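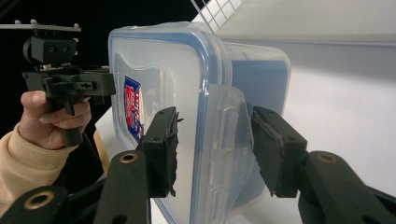

We had an arm crush a food box at Dutevitz last week and it took us four days to find out why. Writing it up as a thread in case anyone else is using hand-held grippers and logging finger width the way we were.

Background. The job is boxes in and out of a wire basket. A person does it with a gripper in each hand, we record it, and the arms learn from the recordings. The arms have the same fingers as the hand-helds, so a width of so many millimetres on one should mean the same on the other. Hold on to the word "should".

The fault. Right arm goes to a plastic box with a clip-down lid, gets hold of it perfectly well, and then keeps closing. It doesn't slow down. The side of the box bows in, the lid clip lets go and the whole thing shoots out and lands on the floor on the far side of the table.

No one was hurt. One of us was standing closer than they should have been though, with the gate propped open to see better, and the lid went past at hip height. I've filled in a form about that part. The gate has gone back to being a gate.

First suspect was the arm. We use Dostari controllers and there was a force limit set, so why didn't it trip? It had been set for the wrist and left at the default for the fingers. The default is the maximum. That's our mistake. It's in their manual, on a page we'd all scrolled past.

So we set the finger limit properly and ran it again. Now it squeezed, hit the limit, stopped and put up an error. Much safer, but it still wanted to squeeze. The limit was only hiding the thing we were looking for.

Second suspect was the pads. They get tatty, and a worn pad changes the real gap between the fingers. We swapped both on the arm. Same again. I lost most of an afternoon to pads and I'd like it back.

Third suspect was the training, which I kept putting off because it's slow to check. We took the last batch, 100 recordings, and plotted finger width against time for each hand. Most looked how you'd want. Wide, narrower as the fingers meet the box, flat while it's held, wide again.
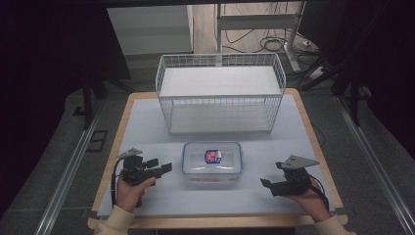
And then there were 12 where the right hand did something silly. Wide, narrower, flat, a tiny hole in the line, then straight down to zero while the box was still in the air. After that the trace went negative every time the fingers shut properly. A gripper can't be open by less than nothing.

The tiny hole was the clue. Each gripper has a cable and the cables get tugged about as you reach into the basket. If the plug shifts a bit you lose the signal for a moment and it comes back. We knew that. We'd always treated it as a nuisance and filled the gap in afterwards.

What we didn't know is what happens when it comes back. We log with Costigan, our own in-house recorder, named after the road the first office was on. At the start of a session you close the fingers, it reads the sensor and calls that zero. Fine. In January a change went in so that it also takes zero on every reconnect.

You can see where this is going. Signal drops while you're holding a box, signal returns, and the recorder assumes the fingers are closed when in fact they're wrapped round a box. From there on the width of a box equals nothing.

The arm learned from that. In some of the examples, holding a box meant fingers at zero, so now and then it asked for zero with a box in the way. It was doing as it was told. I don't enjoy writing that sentence but there it is.

It had even been telling us. Every reconnect writes a line to the log with code 3139. I searched and there they were, one for each bad recording, going back weeks. It was marked as "info" so it never came up on the screen. It's a warning now, and it beeps.

To be sure, we made it happen on purpose. Fingers shut on nothing, start the session, check it says zero. Pick up the box, pull the plug, push it back in, read the screen. Zero, with a box in the grip. Put the box down, close the fingers again, and it reads minus one box.

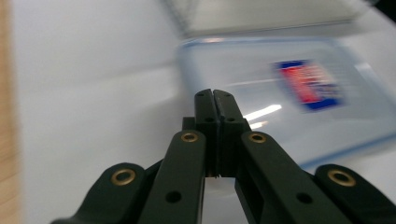
We did that with both grippers, left then right, and both did it. The left had never shown up in the data only because its cable happens to run on the easier side of the table and doesn't get pulled as much. Luck, basically.

What we changed, in order:

Zero is taken once, with the fingers shut on nothing, and the person has to press a key to confirm it. On reconnect the recorder keeps the old zero and flags the recording.

Any negative width stops the recording on the spot. It used to be quietly clipped to zero before training, by a line of code I wrote. I thought I was tidying up noise.

Finger force limit is now set on both arms and checked at start-up. If it reads as the default, the arm won't move.

Cables are clipped to the sleeve with a loop of slack. A bit low-tech but we haven't had a dropout since.

At the end of each session you close the fingers again and the recorder compares that with the zero from the start. If they differ by more than 2 mm the lot goes in a folder to be looked at.

We threw out the bad recordings and didn't try to repair them. You could work out the offset and add it back, and someone suggested it, but I'd sooner redo them. They were short anyway. The batch was retrained by Sunday.

Since then the right arm has held every box we've given it. It does still fumble a lid clip if the box is turned the wrong way, but that's a different problem and it was there before.

A couple of people at our Claltanness site have asked if older batches are affected. Anything recorded before the January change is fine. Anything after, search for the code. If it appears while the fingers are on something, bin the recording.

Someone asked about absolute sensors, which don't need a zero at all. Yes, they'd have avoided this. They're on order for the next build. I'd keep the check at the end of the session even so, as pads wear and screws work loose.

Last one. If your rig has a force limit, go and read the actual number off it today, for the fingers as well as the wrist. Ours had been wrong since the day it was installed and every run up to this one had been fine.

More from this account
Pad materials we've tried and how long they lasted
Why the wire basket is harder than the tray
Moving the cell at Claltanness: what got left behind
Dostari start-up checks, our list
Naming recordings so you can find them again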